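Speaker notes, methods session, March
Talk title: Scoring a two-armed tidying task by contact, with the bin as the reference point

Slide 1
Start with the problem. Most home tidying work scores the end state: item in bin, yes or no. At Vatby we found that two policies with the same end score can behave very differently on the way there. The Delteo score is our attempt to measure the part in between. Say early that it is a scoring method and does not train anything.

Slide 2
Set-up. Two arms, two-finger grippers, head camera. The room is kept furnished, with plants and household goods on the floor. We did not clear it between sessions. Mention that the lined bin is the only fixed target in the instruction; its place in the room is not given to the policy.

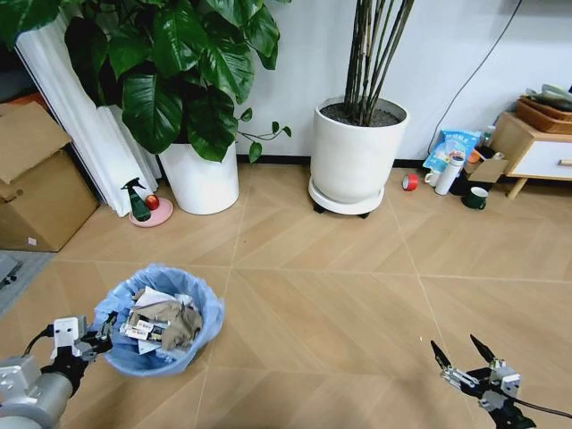

The first term in the score is approach. We take the path of the nearer gripper from the moment the instruction is read and compare it with the shortest free path to the rim. A long detour costs points, but so does a path that passes too close to an object outside the task. The two penalties are weighted equally. We tried other weights and the ranking of policies did not change, so we kept the simple version.

Slide 3
Numbers. 921 episodes recorded, 768 kept. The rest were dropped for lost camera sync or an operator stop. Do not go into the sync fault unless asked; it is in the appendix. Each kept episode was scored by the method and a subset of 20 was also scored by hand. Point at the scatter plot and give people time to read the axes.

The disagreements are nearly all in the second term, first contact. A bin liner folds over the rim and moves when touched, and the force reading at the wrist is small. The hand scorers marked contact earlier than the method did. We now use the change in the liner outline in the head camera as a second cue, and take whichever cue comes first.

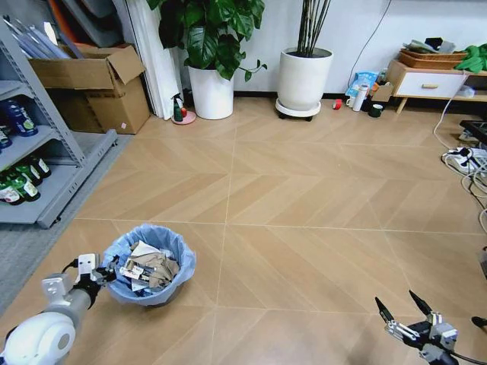

Gavrilă objected at the internal review that taking the earlier cue builds in a bias: any shadow crossing the liner can be read as contact, and the error only ever runs one way. The point is fair. We ran the subset again with the outline cue held back until the gripper was within 20 mm of the rim. False contacts fell and the true ones stayed in place. Show the table, then move on.

Slide 4
Third term, division of work between the arms. This is where the method earns its cost. An end-state score cannot tell whether the second arm was useful. We log which arm is nearest to each task object and how long the other one is idle. Long idle time is not punished by itself. It is punished only when a second object is within reach of the idle arm.

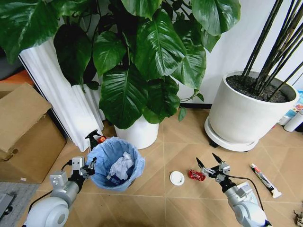 Left arm at the bin, right gripper open over a red snack wrapper.

Explain the reach test here. It uses arm geometry only and ignores whether the object can be grasped. Thin, crinkled packaging passes the test and may still be hard to pick up, so the idle penalty is an upper bound for that class of item.

Slide 5
Limits. One room, one robot, one kind of bin. Lighting was not controlled. The Pronduvley site will repeat the protocol with a rigid bin and no liner, which should separate the liner effect from the rest of the contact term.

Likely question: why not use a force threshold alone? Answer: see slide 3, the wrist signal is too weak against cable drag. Backup plot is slide 9.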